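Forum Havent > Voyages à vélo > Itinéraires et hébergements

Sujet : Traversée Gostasport - Kassa, vos étapes ?

pedale_douce
Posté le 28 mars 2023

Bonjour à tous ! Je me lance enfin dans la traversée en août, 200 km en 4 jours, avec sacoches et sans assistance. Je suis comme une gamine, j'ai déjà étalé les cartes par terre ! La première nuit est réservée à Nerkach, dans une petite pension avec garage fermé pour les vélos. Deux vues du logement, des portes en bois foncé comme chez ma grand-mère :
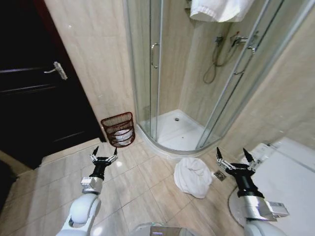
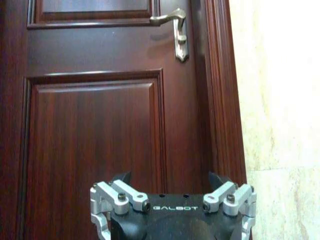 Reste à découper la suite. Je pensais faire une petite étape le premier jour, puis attaquer le col bien reposée. Vous feriez comment ? Et le retour en train depuis Kassa, avec un vélo non démonté, ça passe ?

grandplateau
Super projet ! Je l'ai faite dans ce sens et j'en rêve encore. La descente sur le lac après le col, c'est quelque chose, tu lâches les freins et tu as les sapins des deux côtés pendant un quart d'heure. Par contre je ne dormirais pas à Nerkach. C'est trop près du départ, tu vas te retrouver avec une étape du lendemain énorme.

mollets_tendres
Pas d'accord avec grandplateau. Nerkach est juste au pied du col et il faut le monter à la fraîche. En août, à midi, il n'y a pas un arbre sur le versant sud. Je suis partie à 6 h et j'étais en haut avant les grosses chaleurs, avec une faim de loup. La boulangerie de la place ouvre tôt, prends la brioche aux noix !!

grandplateau
Oui enfin le versant sud, on le passe aussi très bien le soir. J'ai campé au sommet, coucher de soleil compris.

mollets_tendres
Avec une tente. Elle n'a pas parlé de tente ;)

rustine38
Pour le train : vélo non démonté accepté, mais il n'y a que 2 crochets par rame, donc réserve. Côté pneus, je suis passé en 40 mm et je ne regrette pas, la piste après le lac est pleine de gravillons. On peut la contourner par la départementale mais ce serait dommage, c'est le plus beau morceau.

grandplateau
En 32 ça passe aussi, faut pas exagérer.

rustine38
Ça passe, et on crève. J'en ai réparé deux pour des gens croisés là-bas.

pedale_douce
Merci, vous êtes géniaux ! Je garde Nerkach et le départ à l'aube, je n'ai pas de tente et je dors mal dessous. Pour les pneus je suis en 35, je vais voir si le cadre accepte plus large. Et la brioche aux noix est notée sur la carte, au stylo rouge.

mollets_tendres
Prends-en deux, il n'y a rien à manger avant le lac. Et remplis tes gourdes à la fontaine du lavoir, celle du col était à sec quand je suis passée.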